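The Good Sofa

The sofa had cost Wolfram Diekmann 900 dollars, secondhand, and he had been apologizing to it ever since.

It was cream leather. He had not meant to buy cream leather. He had driven out to Wesby in August to look at a bookcase, and the woman selling the bookcase had let him sit down while she hunted for the shelf pegs, and by the time she came back with the pegs he had stopped wanting a bookcase. It took 50 minutes and two of her sons to get the thing into the van. She threw in the teal pillow. He suspected she was glad to see the back of it.

"You understand it has to be wiped," she told him through the van window. "Every week. With a soft cloth."

He said he understood. He was fifty-eight and had never wiped anything every week in his life.
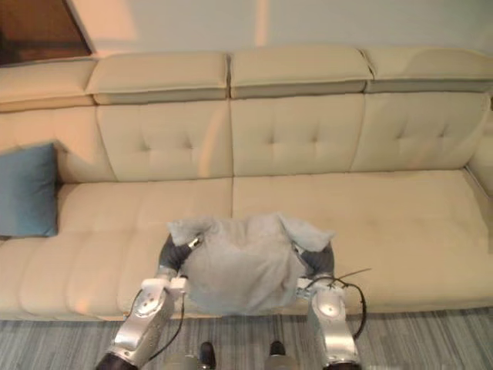
The good sofa, with its pillow and its cloth.

His sister came to inspect it. She walked the full length of it the way other people walk around a used car, and poked one of the buttons in the backrest.

"Crumbs will get in there," she said.

"I don't eat crumbs."

"You eat crackers, Wolfram. It's the same thing a minute later."

So he made rules. No crackers. No pens. No newspaper, on account of the ink, and no sitting down in the brown corduroys, whose dye he had never trusted. Guests would be offered the armchair. The armchair was light gray, came from Pelletier's closing sale, and had never asked him for anything. Within a month he was sitting in it himself every evening, with a plate on his knee, looking across at the sofa like a man visiting a relative in a nice home.

There was also the matter of the floor. The landlord, a firm called Firia that he knew only as a voice and a rent increase, had put down gray vinyl planks before he moved in, all stripes, and he had never minded them. Next to the sofa they looked like a parking lot. He decided on a rug. He got out the white tape and marked a square on the planks to see how a rug would sit, and then he stood back, and then he went and had lunch.
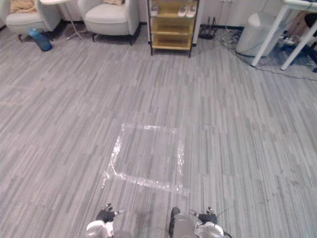 The rug he liked was 529 dollars. He carried the number around with him for several days, trying it out at different times to see if it got any smaller. At seven in the morning it was outrageous. By late evening it was almost reasonable, but the store was closed by then, and so the tape stayed where it was and he got into the habit of stepping over it. He had never once tripped on a rug he didn't own, and he meant to keep it that way.

His sister, on her next visit, stepped over it too. She had reached the little white side table before she turned around.

"Why did I do that?" she said.

"It's the rug."

She thought this over. "It's very plain," she said.

The trouble came from the heating. Coltel, who were responsible for the boiler in the sense that their sticker was on it, promised a man between noon and four and went on promising him for a week. Wolfram wore two sweaters, then a third over those. By the fourth evening the armchair, which stood in a draft, was no longer a place where a person could eat soup. He looked at the sofa. It was in the warm corner, out of the draft, and had been all along.

He took off the corduroys first, on principle, and put on pajamas. He wiped the seat. Then he gathered up every soft thing in the apartment that had sleeves and made a heap of it on top of himself.
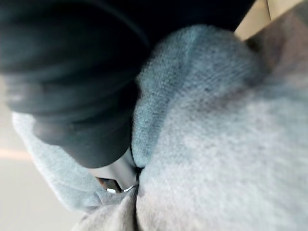

It was, he had to admit, a very good sofa. The leather was cold for a minute and then it wasn't. He lay there under the wool and the fleece with the teal pillow behind his head, and thought about the woman in Wesby, and about her sons, who must have slept through whole summers on this thing with their shoes on.

A little after nine he got up and fetched the crackers.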